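Plitton (door benchmark)

Plitton is a method and test suite for studying how simulated mobile robots find and pass through interior doors using camera input alone. It was developed at the Plarnano laboratory in Clalham by Kazimiera Gajewski and Henryk Krajewska, and first released on 1 Jul 2021. The name covers both the training procedure and the set of rendered homes that goes with it.

Background

Earlier work on door passage mostly relied on depth sensors or on a floor plan given to the robot ahead of time. Both work well when the door is fully open or fully closed. A door standing partly open is harder. Its face may fill a large part of the camera view, the free space beside it can be narrow, and a planner that treats the door as a wall may turn back from a route that is usable.

Krajewska's first proposal was to treat the door leaf as a separate class of object with a hinge side, a free edge and an opening angle. The robot estimates these three values from a single color picture and updates them as it moves.

Rendered homes

The suite contains 25 homes, each furnished and lit differently. Doors vary in color, panel style and hardware, and a home may mix lever handles with round knobs. Rendering quality was kept modest so that training could run on one desktop machine. As a result, long straight edges such as the line between wall and floor can look jagged.
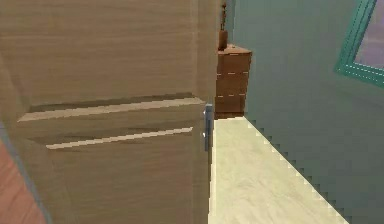 A paneled door with a lever handle at close range, with a chest of drawers in the room beyond.

Close views of this kind are called "near-leaf" views in the documentation. They make up a separate test split, as the hinge is often outside the picture and the opening angle has to be worked out from the slant of the panel moldings and the visible free edge.

Method

Training has two stages. In the first, a network learns to predict the hinge side, free edge and opening angle from still pictures with known answers taken from the simulator. In the second, the network is held fixed and a small controller learns to drive the robot through the gap. The controller receives the three door values, the robot's own width and its last 4 motion commands. It does not receive the picture itself.

Keeping the controller away from the picture was Kacper Baran's idea. In his tests, controllers given full pictures tended to learn the wall colors of particular homes and did poorly when moved to new ones.

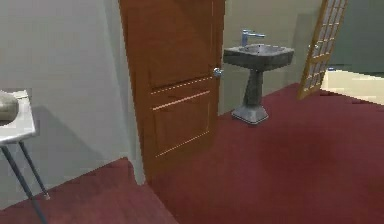 Rooms with more than one door need an extra step. The network returns a separate set of values for each leaf it finds, and the controller is given the set whose free edge lies closest to the goal direction. If two sets score the same, the robot keeps the one it was already using.

Each trial is limited to 50 seconds of simulated time. A trial counts as passed when the whole robot body is beyond the door line without having touched the leaf or the frame. Pushing a door wider is not allowed in the standard task, though a later variant named Evangelista permits it.

Results

The original report compared the two-stage method with a single network trained from picture to motion. The two-stage method passed more trials in homes kept out of training, with the largest difference on near-leaf views. In homes seen during training the two were close. Using several pictures in place of one, up to 9, improved the angle estimate but slowed the robot down.

Limitations

Bożena Michalski pointed out that glazed and lattice doors were often misread, with the network taking the bars for panel moldings and placing the free edge too far inward. An update in December added more doors of both types. Sliding and folding doors remain outside the suite.

The method also assumes a level floor. Thresholds and steps are ignored by the controller, and no trials on a physical robot were included in the original report.

See also

Evangelista (door-pushing variant)
Visual navigation
Opening angle estimation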